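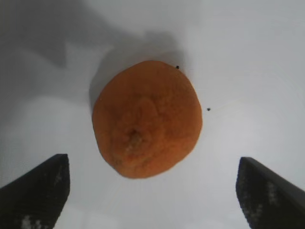
Can a Machine Put Away the Groceries? Guidance for Households Considering a Robot Arm

Nirholm Home Advisory
Kitchen and Storage Series, Sheet 2

Nirholm Home Advisory receives regular inquiries from members who wish to know whether a robot arm can take over routine work in the kitchen. The inquiries usually concern dishes, laundry, and the putting away of food. This sheet deals with the last of these, and in particular with moving loose fruit from a counter to a basket or bowl. The task is simple for most adults. It is also one of the few kitchen chores that machines now sold or lent to households can complete with some regularity.

Members who are considering a purchase should first read Sheet 1, which covers electrical safety and the clearance required around a moving arm.

Present abilities

An arm with a two-finger gripper can pick up a single firm piece of fruit from a flat surface, carry it a short distance, and release it over a container. It does so slowly. In trials at the Sayegh kitchen, a Flisto arm was asked to move one piece of citrus at a time from the counter to a basket. It made 608 attempts and completed 420 of them without help. The remaining attempts ended in a missed grip, a dropped fruit, or a release outside the basket. A person performing the same work would not be expected to fail at all, and would usually carry several pieces in one trip.

Small oranges and mandarins are well suited to the task. The peel protects the fruit, the size falls within the opening of most grippers, and the color stands out against a pale counter. Results were less satisfactory with grapes, ripe pears, and anything sold in a net bag. Soft fruit should be put away by hand.

Preparing the work area

Select a counter or table with a plain, light, matte surface. Glossy stone and patterned tile make it harder for many systems to find the edge of an object.

Wipe the surface before each session. Crumbs and small dark specks seldom stop the arm, but they can be picked up on the finger pads and passed to food.

Tie back cords and remove short lengths of wire from the area where the container will stand. A cord under a basket may cause it to rock when something is placed inside.

Arrange the lighting so that it comes from more than one side. The arm casts its own shadow over the work, and a single overhead lamp will make that shadow darker at the moment of the grip.

Leave space between pieces of fruit. A gripper needs room for a finger on each side of the object, and fruit pushed together in a pile will generally be knocked apart before it is lifted. 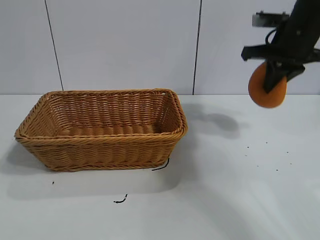 Choosing the container

A wide, low basket is preferable to a tall or narrow one. Walls that slope outward give a larger opening and allow for a small error in position. Woven baskets perform well in this respect and admit air to the fruit, although they are light and may slide if the gripper touches the rim. A thin rubber mat beneath the basket will correct this. The mat should be the same color as the counter where possible.

Place the container where it can remain for the whole session. Some systems look for the basket again before every trip, while others rely on its position at the start. Owners of the second type must repeat the setup procedure whenever the basket is moved. The Menov handbook describes this procedure under "Fixed Targets."

The release is as important as the grip. Fruit dropped from a height will bruise, and the damage may not show for several days. Set the release height as low as the arm allows while still clearing the rim. On most household models this setting is found in the same menu as travel speed.

Mixed contents

Households often keep more than one item in the same basket. The first item placed is the easiest, and each addition reduces the space into which the next may be lowered. It is advisable to put heavier and flatter items in by hand and to leave rounder items for the machine. No household arm reviewed for this sheet was able to rearrange the contents of a basket once it had become uneven.

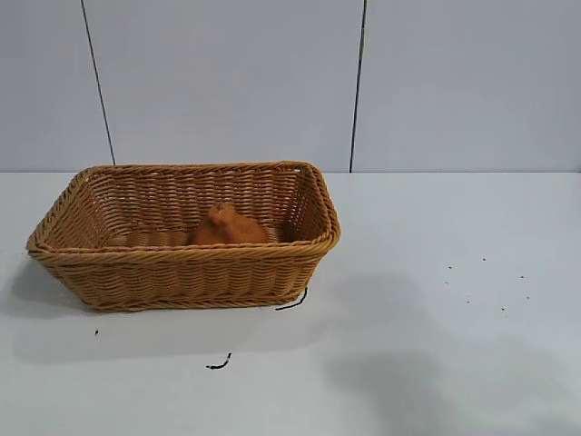
Sorting is a separate matter. A person putting fruit away will notice a soft spot or a shriveled peel and will set that piece aside for early use. The systems reviewed did not do this. Fruit should be inspected before the session begins, and again when the basket is brought to the table.

Care of the gripper

Clean the finger pads with a damp cloth and mild soap after contact with food. Do not immerse the gripper. Worn or smooth pads should be replaced, as they are a common cause of dropped items. Pads on the Sayegh kitchen's arm were changed after over 2,000 grips, by which time they no longer held waxed fruit securely.

Keep hands out of the work area while the arm is powered, including when a piece of fruit has rolled away. Press the stop control first, recover the fruit, and then resume.

Recommendation

Nirholm Home Advisory does not at present recommend the purchase of a robot arm for the sole purpose of putting away groceries. The time required to clear the surface, set out the fruit, and supervise the work is greater than the time needed to do the job by hand. Members with limited reach or grip strength may find the balance different, and are encouraged to request a supervised trial in their own kitchen before buying.

Requests for a trial may be left at the advisory desk. Sheet 3, on loading and unloading a dish rack, will be issued in July.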